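Seasonal Visitors and Public Services in Jollau: A Student Project Report

Prepared by Eusebio Montoya and Charmaine Oosthuizen
Submitted May 2, 2024

Purpose

This report examines how the lakeside town of Jollau manages the yearly rise in summer visitors, and how residents view the results. The project was completed as part of the regional studies course and was supervised by the Bedoya Institute.

Methods

The team collected 354 written questionnaires from residents and visitors at the public beach, the ferry landing and the Ornov parking area. Interviews were held with eight business owners, among them the manager of the Barkico guesthouse. Town meeting minutes covering six summers were also read. Participation was voluntary, and no names were recorded on the questionnaires.

Findings

Parking was the most frequent complaint among residents. Many respondents on the streets closest to the water reported blocked driveways, and several asked that permits be extended through September. Visitors raised the matter less often and were more concerned with the shortage of public restrooms.

Restaurant owners described a short season in which most of the year's income is earned. Two of them stated that they had reduced their menus in order to serve tables more quickly on busy weekends. 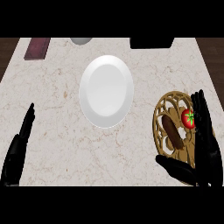

Limits of the Study

The questionnaires were handed out in daylight hours only, and evening visitors are therefore poorly represented. Jollau has about 2000 permanent residents, and those living away from the lake were difficult to reach. The ferry operator did not reply to a request for passenger totals.

Recommendations

The team recommends that the town test a resident permit zone near the beach for one season and post restroom locations at the Ornov parking area. A second survey, conducted partly in the evening, should be completed before any permanent change to parking rules is made.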